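Kiln notebook, May
Glaze tests, third round (the celadon that won't behave)

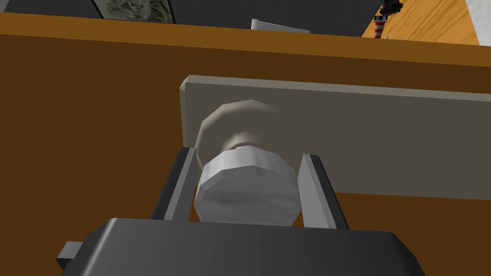
Gripper, two fingers, rendered view.

Picking this up from the page with the coffee ring on it. The Kelik base is still crawling on the outside of the cups and I am getting a little tired of scraping shelves. Shaohua thinks I'm laying it on too thick. I think the bisque is dusty. We're probably both right, so this round I wiped every single tile with a damp sponge the night before and then measured the dip with the kitchen timer instead of counting in my head (I count fast when I'm nervous, Xinyi has pointed this out more than once).

Batch was 1000 grams dry, same recipe as last time except for the clay. I swapped half the kaolin for calcined, which Thitima suggested after she looked at the cracks in the raw glaze coat. Less shrinkage while it dries, less crawling, that's the theory. Sieved it twice through the 100 mesh and it was lovely, like heavy cream! Then I left the bucket overnight and it settled into a brick. Forty minutes with a paint stirrer. A pinch of Epsom salts dissolved in warm water brought it back and it has stayed up since, so note to everyone: salts first, stirring second.

Dips were 3 seconds for row A, double that for row B. Row C got brushed on, three coats, with the wide hake brush that sheds. I picked out the hairs I could find.

Kiln went on at 7 in the morning. Slow through the early part, and at the last check before lunch the controller said 544, so I put the bungs in and went to eat. Xuelian watched it through the afternoon and wrote down the readings on the back of the Asuvham invoice, which is now taped inside the back cover of this book. Please don't throw it out, it's the only copy.

Opened it the next day, too early as usual. Could hear the pinging from the sink.

Row A: no crawling at all. None! Color is thin though, more dishwater than celadon, and the iron specks show through on the darker clay. Nice on porcelain.

Row B: this is the one. Deep where it pools in the stamped lines, smooth everywhere else. One tile has a bare spot on the corner the size of a lentil and I'm pretty sure that's where my thumb was. Jinlong wants it for the Trarnar bowls and I said wait until it's been on a vertical surface, because flat tiles tell you nothing much about running.

Row C: streaky. Two tiles stuck to the shelf. I kind of love the streaks but I couldn't make them happen again if you paid me.

Also there's crazing on everything in the porcelain row, very fine, you have to tilt it under the lamp. I rubbed ink into one and it looks like a road map. More silica next time, or less feldspar, I haven't done the math yet. Fine for vases, but I don't want to put it on the inside of a mug.

To do before the next firing:
Kiln wash on the bottom shelf, it's flaking
Six upright test tiles, the tall L-shaped ones, both clays
Ask Deng whether the calcined kaolin comes in a smaller bag
New hake brush
Label the bucket properly (it still says "slip" on the lid, and Shaohua has already poured some into a mold)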